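Setting Up an Entryway Slipper Rack

A metal rack with board shelves takes up little floor space and keeps house shoes in one spot. Allow 20 minutes once the frame is standing. The one in our hallway is a Grolska 436, but any rack with adjustable shelves will do.

1. Clear the floor
Pick up everything within reach of the rack and vacuum there, including the strip along the wall. Put aside anything that isn't footwear. 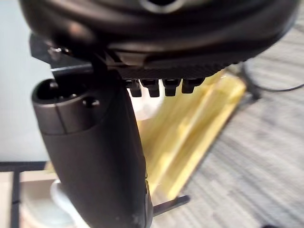 Small things on the floor are easy to miss when you are looking for shoes. Check low down first, then work outward. A black cylinder with a cap and a long yellow translucent piece on gray carpet both belong in the "not footwear" pile. Find them another home before you start on the shelves.

2. Set the shelf height
Leave at least 5 inches between boards for slides, and more for anything with a back. Posts with rows of holes let you move a board up or down. Check that it is level before you tighten it.

3. Place the slippers
Fill the lower board first. Keep partners side by side with the openings facing out. Then do the upper board, and push each slipper back so it doesn't hang over the front edge. White slides with thick soles need more depth than you might expect.

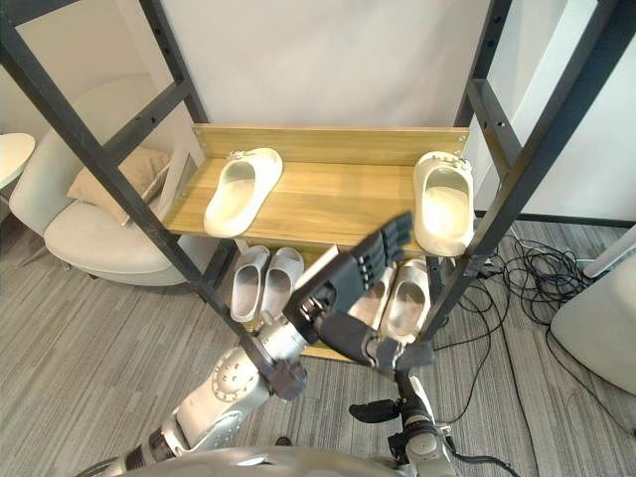
4. Keep it in order
Wipe the boards every 2 weeks with a damp cloth and let them dry before putting anything back. Retighten the screws if the rack starts to wobble.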